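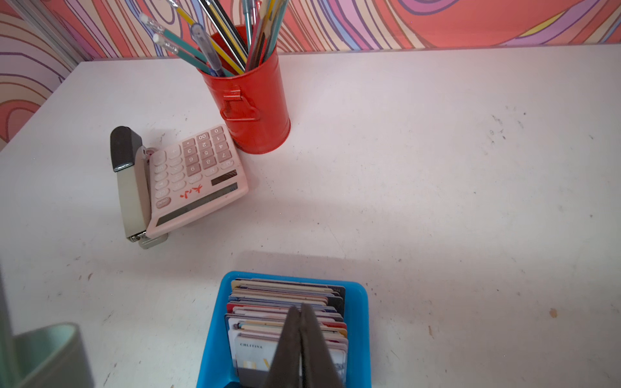 *Wrist view, cell 2, gripper at the card tray*

**Ticket:** wrist camera stops the arm with "workspace not clear"
**Opened by:** Tiago Seixas, Destden site
**Assigned to:** Catrin Prydderch
**Status:** open, waiting for a decision on the rule

**Tiago, 9:40**
The pre-run check fails on the Litance arm each time the fingers come down near the blue tray. The check wants 500 mm of free table on both sides of the pick point. On the right side we have free table. On the left we have the pink calculator, which lies partly over the stapler, and behind it the red cup with pencils. Is this a fault of the camera, or did we break the rule ourselves?

**Catrin, 10:15**
I think the camera is fine. Please read section 11 of the Irthorpe cell rules. Two points apply:

- No object may rest on another object unless the task sheet says so.
- Tall objects with loose parts, for example a cup of pencils, must be written on the sheet with their full height, pencils included.

Does your sheet give the height of the cup only?

**Tiago, 10:32**
Yes, only the cup. Several pencils stand well above the rim and lean to the sides, so the real width is also bigger. I will measure again. For the stapler I have no excuse, the sheet says "stapler, flat on table, free".

**Catrin, 10:50**
Then please do it in this order:

1. Press hold and wait for the light.
2. Open the fingers and lift straight up. They are nearly closed over the middle of the cards, so do not move sideways first.
3. Separate the calculator and the stapler.
4. Enter the new cup size and load the sheet again.

Do not lower the 500 mm value to make the check pass. The Nieminen cell did this in May and we had to repeat their whole acceptance.

**Tiago, 13:20**
Steps 1 to 4 done. The stacking warning is gone, but the distance warning on the left stays. The table is simply too small for the rule with these objects on it. Can we ask for a written exception?

**Catrin, 13:45**
You can ask. Attach the new sheet and the log, and keep the arm on hold until I answer.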